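Drotach 62 Bench Arm for Laundry and Light Sorting

Stock no. 2484
Supplied by Hatis, Cevthorpe
Sale or monthly hire

Overview
The Drotach 62 is a single arm on a fixed post, with a two-finger gripper and a camera above the table. It is sold for small laundries, guest houses and care homes that have a steady amount of flat linen to fold. We also supply it to workshops for moving light parts between trays. It plugs into an ordinary wall socket and needs no compressed air.

Most of the people who ring us want to know whether it can do the housework. It can do some of it, slowly, if the work is brought to the table. We would rather you read the next two sections before asking for a price.

What it does now
Hand towels, bath towels, pillowcases and tea towels, laid out singly on the table. Folds in half, in quarters or in thirds.
Stacking folded items of one size, up to 6 in a pile.
Moving small rigid parts from one tray to another when both trays are in the marked positions.
Picking dropped items off the table and putting them in a bin.

What it does not do well
Pulling one item out of a heap. It often comes up with two or three, and someone has to separate them.
Trousers and shorts. The legs slide over each other and the waistband is much stiffer than the rest. Black ones are the worst, as the camera loses the line between the top layer and the one beneath.
Anything on a patterned background. Stripes are taken for edges. Use the plain mat supplied.
Fitted sheets and duvet covers. These are outside its reach and we have no plans to offer them.
Soft surfaces. The arm expects the table to stay where it is, and a mattress gives way under the fingers.

Fingers and pads
The standard fingers close in parallel and come with textured pads. Pads wear faster on towelling than on cotton sheeting. Change both together, otherwise the grip pulls to one side. Hayashi fingers fit the same mount with the adaptor plate, sold separately. Do not use the bare metal fingers on cloth.

Space and power
Allow 62 cm clear on each side of the post and 4 fixing bolts into a solid top. The guard rail is included and must be fitted where staff walk past. Keep the table lamp on even in daylight. Strong light from a window or a white cupboard door upsets the camera, so fit a blind if you can.

Hire
The shortest hire is 6 weeks, which includes delivery, setting up and half a day's training with Samah Slaoui. Bring your own linen to the training. Said Soliman handles repairs and will need the serial number from the base plate.

Is it worth having?
For a guest house washing the same white towels every morning, yes, provided somebody is in the room doing other work. For a family home, no. Loubna Abdel Hamid, who tests new folding routines for us, can put away a mixed basket long before the arm has got through the towels in it. A bed covered in clothes is still a job for a person. The hard part is getting hold of one layer of a soft dark garment and keeping hold of it while the rest moves. We will update this page in March with the results of the trouser trials, good or bad.
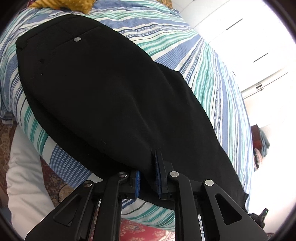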